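Coloured Blocks and a Sloping Bin: How Do Sticks Settle?
Design and Materials Project Report
Geeta Bhardwaj and Nazma Jayasinghe
Tamness College

Why we picked this

Our course asked for a small project on storage and sorting, and most of our classmates went straight to shelving. We wanted something messier! When you tip a handful of short wooden sticks into a container they never land in a tidy row. They lean on each other, slide down the sides and end up at odd angles. Geeta had noticed this with offcuts in the Barnton workshop, where there is always a tub of ends that you have to dig through to find the one you want. So our question was simple. In a bin with sloping walls, where do the sticks end up, and which ones are easy to pick out afterwards?

We thought the slopes would push everything into a heap in the middle. We were wrong about that, and finding out why was the best part of the project.

The bin and the blocks

The bin is grey-blue metal, open at the top, with a flat floor and walls that lean inward as they go down. It had already had a long life before we got to it, and the back wall is covered in pale scratches and smudges. We considered repainting it and are glad we didn't, as fresh paint might have changed how the wood slides. It sits on a light wooden tabletop.

The blocks are rectangular and all close to the same size, some red and some dark green. The colours were Nazma's idea. With plain wood we kept losing track of which block was which, and our sketches turned into a brown scribble. Two colours made the layouts much easier to read and compare. (They also look great in the bin, which we admit was a small factor.)

What we did

We did 20 drops for each method. In the first method we let the blocks go together from just above the rim. In the second we placed them one after another against a wall and let them slide. After every drop we sketched the layout from above on grid paper and sorted each block into one of three groups:

Wall: lying along the foot of a wall, long side touching it
Open: on the floor with clear space on both long sides
Crossed: resting on, under or against another block

We also wrote down whether a block could be picked up by its long sides without shifting its neighbours. We called this a clean lift. It was the measure we argued over the most, and we ended up repeating the first few drops once we had agreed on what "shifting" meant.

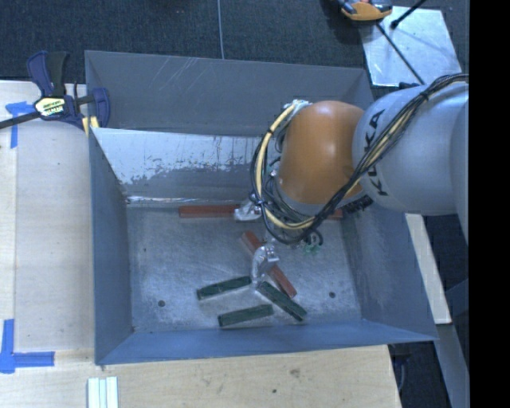
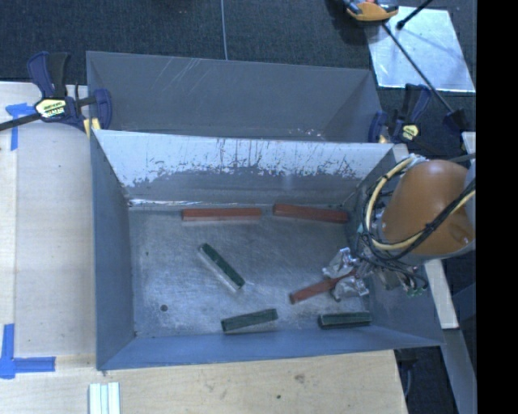 Figure 1. Two layouts of red and green blocks in the bin, with the gripper over a reddish block in each.

What we found

The wall group was much bigger than we expected. A block that touches a slope tends to swing around as it slides, and then it stops at the bottom with its long side against the metal. Both layouts in Figure 1 have reddish blocks lying this way by the back wall. The first also has a nice crossed pair, where a green block overlaps the lower end of a reddish one. We loved getting pairs like that because they are exactly what makes a workshop tub so annoying to dig through.

Open blocks were the easiest to lift, no surprise there. Crossed blocks came second if you took the top one first. Wall blocks were the sneaky ones! They look neat and available, but one long side is blocked and the slope gets in the way of your fingers. Turning your hand and taking the block by its ends works much better, and we both started doing it without thinking.

Colour made no difference to where a block landed, as far as we could tell. It made a huge difference to our notes.

Things that went wrong

Our first sketches from Jan 23, 2024 were drawn from opposite sides of the table, so half of them were upside down compared to the others. We redrew the lot. We also spent far too long trying to drop blocks from exactly the same height, and we would build a simple trapdoor tray if we did it again.

Next steps

In April we would like to repeat the drops in a bin with straight walls and see how much the wall group shrinks. Nazma also wants to try longer blocks, which should jam across the corners. Geeta would rather try rounded edges, as she suspects the sharp ones are what make the blocks stop so suddenly on the floor. We have enough wood left to do both, and the grid paper sketches are in the blue folder with our drop sheets if another group wants to carry on from them.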